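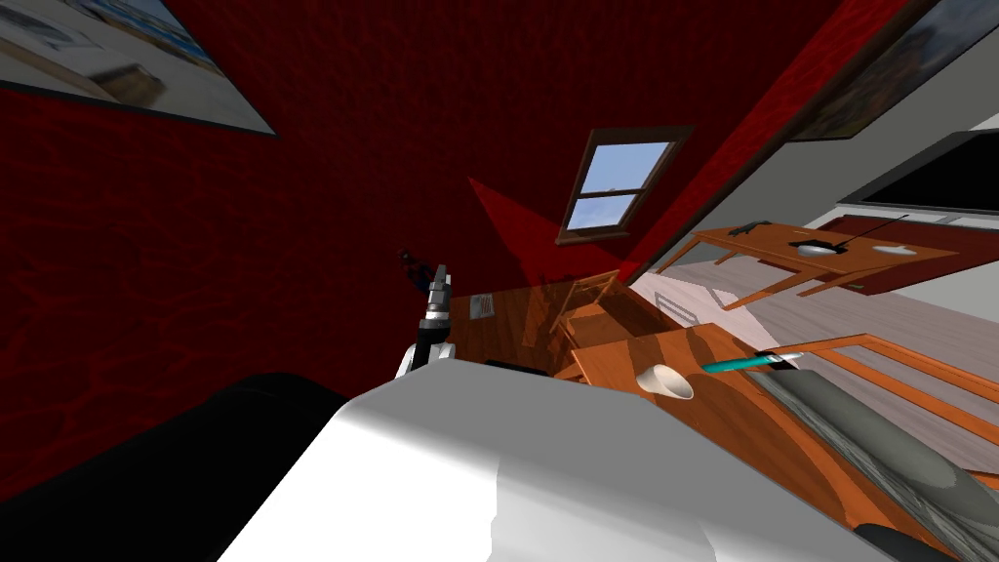 Looking After a Game Console and Its Discs at Home

By Annag Lamont

Most of the console trouble I get asked about comes down to dust, heat or a bad cable. Very little of it needs a repair shop. The tips below cover the machine itself, the controllers, the discs and the shelf they sit on. You need a soft paintbrush, a microfiber cloth, a bag of cotton swabs, a small bottle of isopropyl alcohol and a flashlight. A can of compressed air is handy but you can get by without it.

Where to put it

Give the console a hard, flat surface with open space on every side that has a vent. A closed cabinet is the worst place for it. If you have to use a cabinet, leave the door open while you play and for ten minutes afterward, and cut a hole in the back panel if the cabinet is yours to cut.

Carpet and rugs block the vents on the bottom and feed lint into the fan. If the floor is your only choice, put a board under the console. A wooden cutting board works fine.

Don't stack anything on top. That includes the router, game cases, the cable box and the cat's blanket. Two warm boxes stacked together both run hotter than they would apart.

Upright or flat is mostly a matter of taste, but pick one and stay with it. If the console came with a stand, use the stand. Never change the position of a disc console while a disc is spinning inside. That is how you get a perfect circular scratch, and no polish will take it out.

Weekly dusting

Monday is my day for this, before supper, and it takes less time than wiping the stove.

1. Shut the console down fully. Rest mode doesn't count.

2. Unplug it at the wall.

3. Go over the vents with the dry paintbrush, working from the middle out to the edges. Hold the vacuum hose a few inches away to catch what comes loose. Don't press the nozzle against the vents.

4. Wipe the case with the dry microfiber cloth. For fingerprints on glossy plastic, dampen one corner of the cloth with plain water and dry it off right away.

5. Shine the flashlight into the vents. If you see a gray mat of fuzz behind the grille, it's time for the deeper cleaning below.

Glossy panels scratch very easily. Paper towels will leave fine lines that show up under a lamp. So will an old T-shirt if it has a printed design on it.

Deeper cleaning

Do this every few months, or more often if you have pets or somebody in the house smokes.

Take the console outside or into the garage. If you use compressed air, keep the can upright and use short bursts. A tilted can spits cold liquid. Hold the fan still if you can reach it with a plastic stick or a toothpick. Letting the air spin it up fast is hard on the bearings.

Some consoles have side plates that come off without tools. Look in the manual before you pull on anything. If removing a cover means breaking a sticker, check your warranty first.

Put it back together, plug it in and listen. A fan that was roaring before should be quieter. If it still roars with clean vents and plenty of space, the paste inside may have dried out, and that job is worth paying for unless you already like taking things apart.

Controllers

Sticky buttons come from soda, chip dust and skin oil. Take the batteries out if there are any. Dip a cotton swab in alcohol, squeeze it nearly dry and run it around the edge of each button while pressing the button with your other hand. Change swabs when they turn brown. Let the controller sit for half an hour before you use it.

A wooden toothpick cleans the seam where the two halves of the shell meet. Drag it, don't dig.

For a stick that drifts, try these in order:

Wipe around the base of the stick with a swab, then roll the stick in wide circles for a minute.

Run the calibration in the settings menu if your system has one.

Widen the dead zone in the game's own options. It's a workaround, but plenty of people play for another year that way.

Update the controller's software with the cable plugged in.

If none of that helps, replace the stick or the controller. Spraying oil in there makes things worse.

Rubber grips that have gone tacky can be wiped with alcohol and then dusted with a little cornstarch. Do the wiping over newspaper, as the residue is dark and stains countertops.
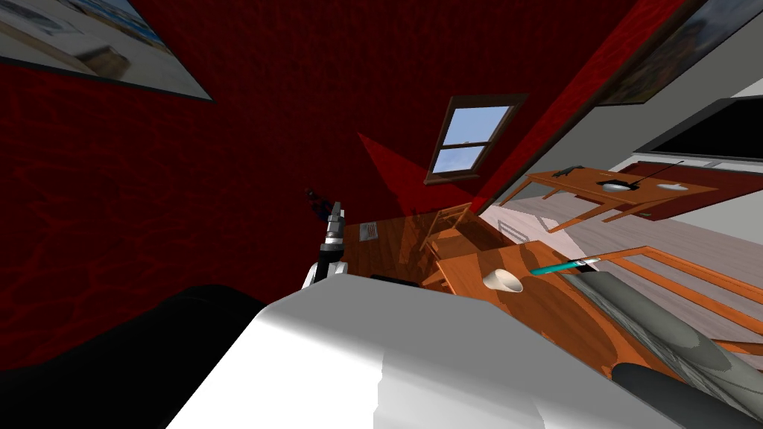 Store controllers with the sticks free. In a drawer full of other stuff, something always leans on a stick and holds it to one side, and after enough weeks the spring gets lazy. A cheap desk file sorter makes a good rack. The kind I have holds four controllers and a headset.

If a controller is going to sit unused all winter, charge it to half and put it away somewhere cool. For controllers that take AA batteries, take the batteries out. One leaky battery will ruin the contacts. White crust on a contact comes off with a swab and a drop of vinegar, followed by a swab with alcohol.

Discs

Hold a disc by the edge and the center hole. Wipe from the center straight out to the rim, never around in a circle. A dry microfiber cloth handles most of it. For something sticky, use lukewarm water with one drop of dish soap, rinse, and pat dry with the cloth.

Toothpaste is passed around as a scratch remover. I tried it on a copy of a Kostix racing game I had picked up at a yard sale, and it turned one scratch into a cloudy patch. Older discs have a fairly thick plastic layer and a store with a resurfacing machine can often save them. Newer high-capacity discs have a hard coating over a very thin layer, and resurfacing them usually does more damage.

Check the label side too. A scratch there can go right through to the data, and there is no fix. Hold the disc up to a lamp. Pinholes of light near the middle mean trouble.

Cartridges are easier. Clean the contacts with a swab and alcohol, let them dry, and don't blow into them. Moisture from your breath corrodes the metal over time.

Storing games

Keep cases upright like books. Lying flat in tall piles, the bottom ones crack at the hinge. Keep the shelf out of direct sun. The printed sleeves fade, and the red goes first.

Special editions are awkward because the boxes are all different sizes. I put them on the bottom shelf, sorted by height, and keep the steel cases in clear plastic sleeves. My copy of Skestinach came in a box the size of a toaster, with a cloth map. The map lives in a flat folder now. It had started to wear through at the folds.

Plain polypropylene sleeves are what you want. Soft vinyl ones stick to the ink after a few summers.

Write down what you own. A notebook is fine, or a spreadsheet with the title, system, and where it's kept. It saves buying the same game twice in a sale, and your insurance company will want a list if there's ever a burst pipe.

If you have download codes printed on paper slips, use them when you get them. Codes for extra characters and costumes often expire, and the small print with the date is usually on the back of the slip.

Cables and power

Label both ends of every cable with masking tape and a marker. Do it once and you'll never crawl behind the TV with a phone in your teeth again.

Coil cables in loose loops and hold them with a strip of hook-and-loop tape. Tight wraps around a power brick break the wire right where it leaves the plug.

Use a surge protector, and replace it when its indicator light goes out. A plain power strip gives no protection at all, though the two look alike. Keep power bricks off the carpet, too.

If the picture flickers or drops out, swap the HDMI cable before you blame anything else. Then try another port on the TV. Look inside the console's port with a flashlight for bent pins or lint.

Making room on the drive

Games get bigger with every update, and a full drive makes a console slow and cranky. Sort your installed games by size and start from the top. Anything you haven't opened since September can go. Your saves are normally stored separately, but check that before you delete.

Uninstall the parts you don't use. Many fighting and shooting games let you remove the story mode on its own once you've finished it. In one case I got back 80 gigabytes in a minute that way.

Capture folders fill up without you noticing. If your console records clips by itself, go in every so often and clear them out, or turn the feature off.

Back up your saves before any big update, and again before you clean the inside of the machine. A plain USB stick is enough on systems that allow it. Label it and keep it in the drawer with the spare batteries.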